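How to Lay Carpet Planks in a Staggered Pattern (and Put the Room Back Together Afterward)

Posted 2022-04-18

If you have only ever dealt with carpet on a roll, carpet planks are going to feel like a treat. They come in a box, you can carry them up the stairs by yourself, and if you ruin one you have only ruined one. I put off doing our sitting room for most of the winter (I kept finding other things to paint), and when I finally got down on my knees in March it took me a long weekend and one very stiff Tuesday.

I used three grays from the Skundance range, a light, a middle and a dark slate, and I laid them like bricks. You could do the whole thing in one color and it would look perfectly nice, but the mixed shades are forgiving of crumbs, and forgiving of people who don't cut as straight as they meant to!

What you'll need

Carpet planks, plus a few spares
Peel-and-stick corner tabs or the adhesive the maker recommends
Tape measure, chalk line and a carpenter's square
A sharp utility knife and more blades than you think
A metal straightedge
Knee pads, please, from someone who skipped them the first day

Getting the floor ready

Take everything out, sofa included. I tried to be clever and slide ours from one side to the other as I went, and I ended up moving it four times. Vacuum, scrape up any old glue or paint, then vacuum again. Run your palm over the floor and you'll find bumps your eyes missed. Leave the opened boxes in the room overnight so the planks can settle to the temperature in there.

Finding your starting line

Measure the middle of two opposite walls and snap a chalk line between them. Then do the other two walls, and check the crossing with your square. Old rooms are hardly ever true, and mine was off by a good 15 millimeters from one end to the other, so trust the chalk and let the cuts along the wall take up the difference.

Decide now which way the planks will run. Ours go across the room as you look in from the door, which makes a narrow space feel a bit wider.

Laying the rows

Turn over the first few planks and look for the arrow on the back. Keep every arrow pointing the same way or the pile will catch the light differently and you'll see it forever. Lay the first row dry along the chalk line, butting the ends together snugly without squashing them. Start the second row with half a plank, the third with a whole one, and carry on like that. When a few rows look right, go back and stick them down.

For the colors, I opened all the boxes and pulled from each in turn. I did stop every so often to stand in the doorway and squint, and I swapped any spot where the dark ones had bunched up. It's worth the fuss, I promise.

Cut from the back, with the straightedge held down hard, and make two or three light passes. Change the blade the moment it starts to drag.
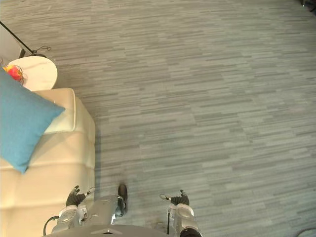 The gray planks next to the sofa, with the side table and floor lamp in the corner.

Bringing the furniture back

Give the adhesive the time it says on the label before anything heavy goes on it. Lift the sofa in with a helper if you can, and set it down parallel to the rows. A long straight edge against long straight stripes shows up every bit of crookedness, so measure from the front of the sofa to the same seam at both ends.

With this much gray underfoot I was glad of something pale to sit on, and the cream upholstery keeps the corner from going gloomy. The turquoise pillow was my one splurge of color, from Kukudine, and I would happily buy another. The round table with the marble-look top tucks in by the arm, with the lamp base behind it.

Do think about your lamp cord before you call it finished. Run it along the wall where you can, and never under the planks, however tempting that is.

Looking after it

Vacuum along the rows and then across them. For a spill, blot with a damp white cloth and work inward. If a stain won't budge, lift that plank and drop in a spare, which is why I keep mine flat under the bed with the label from the box.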